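Kandis Hand-Guide Kit, Two Months In

I bought the Kandis kit in September with my own money, after a friend at work wouldn't stop talking about it. The promise is simple enough. You clip the handle onto your small arm, push a button, move the arm through a job by hand, and the software (it's called Sunia, and you have to make an account) turns your demonstrations into something the arm can do by itself. The price on the store page was 556 dollars when I ordered, plus shipping. I want to set down what you get for that, and what I think you don't.

In the box: the handle, a wrist camera with its bracket, a cable that's too short, a bag of screws and a foot pedal. The handle is well made. It has a nice weight and the button sits where your thumb already is. The bracket took three tries because two of the screw holes were drilled a hair too close together, and I ended up opening one of them with a file. Support answered my email the same day and offered a new bracket. It hasn't come.

Setup is better than I feared. Sunia found the arm on the second attempt, asked me to wiggle each joint, and had me recording in under an hour. You press the pedal to start, you move the arm, you press the pedal to stop. Then it asks whether that was a good one or a bad one. I liked that question more than anything else in the program. Most of my first ones were bad, and it let me throw them away without digging through folders.

Now for the part on the front of the box. "Teach any task in 10 demonstrations." I don't believe this, and I've tried hard to be fair to it. I recorded 10 clean runs of picking up a bottle and setting it down on a marked spot. With the bottle exactly where I'd kept it while recording, the arm did fine. I moved the bottle over by the width of my hand and it reached for the old place and closed on air. I did 10 more with the bottle in different positions and things improved, and 10 more after that and they improved a little again. By then I'd spent most of an evening holding a robot by the wrist. If the box said "teach one task, in one spot, in 10 demonstrations," I would have no complaint.

Guiding by hand has a second problem the ads skip past. Your own arm gets in the way. If the side camera can see your sleeve in every demonstration and never sees it when the robot works alone, you have to wonder what the thing has learned to look for. I wore a short-sleeved shirt and leaned back as far as I could, which is no way to work for long. My shoulder told me about it the next morning.

That's where the remote mode comes in. For this you need the second handle, sold separately under the name Zomon, and I borrowed one. You sit across the room and move the Zomon handle, and the arm copies you. Your hands stay out of the picture, and it's easier on the back. But you lose the feel of the thing. Pushing the arm by hand, I knew when the fingers touched the table. With the remote I found out by watching, usually a bit late. There's also a small delay. The manual calls it "not noticeable." I noticed it.

Nouhaila Tazi, who lent me the handle, disagrees with me on nearly all of this. She's used the remote mode a lot longer than I have and says the delay goes away in your head after a week. Maybe so. She also thinks I jerk the arm when I get impatient, and there she's right, because the recordings show it.

I compared the kit with the older Nasr one at her place. The Nasr handle is ugly and the software looks like a tax form, but it shows you a plain graph of every joint while you record, and you can trim the start and end of a take. Sunia only trims the end. I can't understand why. Half my takes begin with me standing there getting a grip, and all of that goes into the training.

So who should buy it? A classroom, maybe, where people will learn a lot from the first bad results. Someone who already owns the arm and wants one fixed job done on one fixed table. I wouldn't buy it expecting to save time, and I wouldn't pay extra for the Zomon unless you can try one first. I'm keeping mine, mostly for the handle and the pedal, and I'd give it 2 and a half stars out of five.
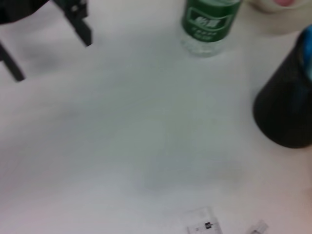

The wrist camera deserves its own paragraph, as it's the piece I'd change first. It's small and light and it doesn't pull on the arm, and colors are good enough for my purposes. Move at any normal speed, though, and you get blur like this, where the big white characters on the bottle's green label hold up and the two lines of small print under them are gone. Mounted this close, it also takes in only the lower part of a bottle and part of the big black cylinder to its right, so a good share of what I'm trying to teach with is out of view. Kandis says a wider lens is coming in November. I'll believe it when the bracket shows up.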